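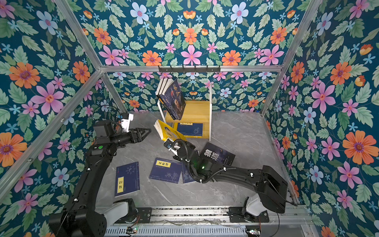
Clonddale Readers' Notes - data card

Welcome, and thank you for looking in. This is a collection of 3,028 short reader reviews of books on rural history, land tenancy and village economies, gathered from the notebooks of the Clonddale reading circle and typed up over a rather long winter by Mehwish Minhas and me. I'm Jalen Kasprzak, and any mistakes in the typing are most likely mine.

The reviews cover 257 titles. Some run to a page or more, and some just say "too many tables" (a fair point, in one case). We kept the spelling as the reader wrote it, blots and all, apart from surnames, which we have taken out.

What each record holds

Every record is one line in reviews.csv, with 7 columns: review number, title, author, year of the edition read, subject, the text itself, and a mark out of 6. The mark was the circle's own habit, and I'm told it was argued over at Stallport for most of an evening before it was settled.

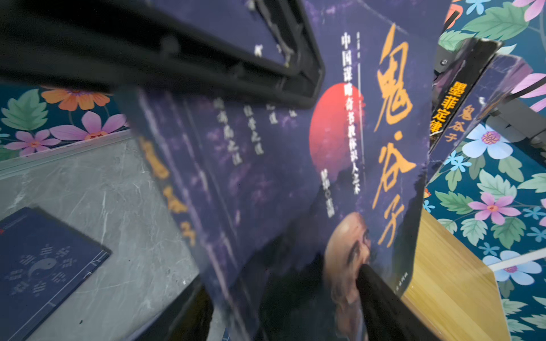 Dark purple cover, title in golden-orange: 鬼谷子.

Titles in other scripts

Titles are given in the script on the cover wherever the reader copied it down, so please open the file as UTF-8 or you will get rows of question marks. 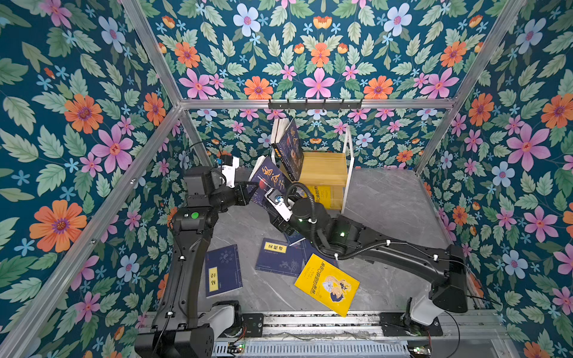
Subjects were given by hand, and we were generous with them. A book on tenant farming that wanders off into chapel music will be under both, with a semicolon between. The file is as busy in places as a teal wallpaper crowded with orange and pink flowers, so do filter by subject before you try reading it straight through! The Thibodeaux notebooks are the worst for this, and also the most fun.

Known gaps

Reviews of novels were left out. The early notebooks hardly ever give the year of the edition, so that column is often blank, and a blank means we don't know. Please don't fill it with the year of first printing - we tried that, and it made a proper muddle of the reprints.

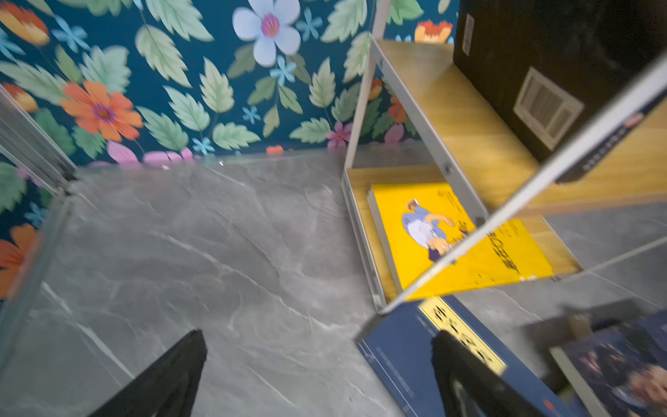 Grey marble floor and flowered wallpaper.

Use and thanks

You are welcome to use the reviews for teaching or study, and we'd love a note if you do. Please name the Clonddale circle when you quote from them. A second batch, from the Lemelura boxes, should follow in June if our eyes hold out.

Last changed 12/4/19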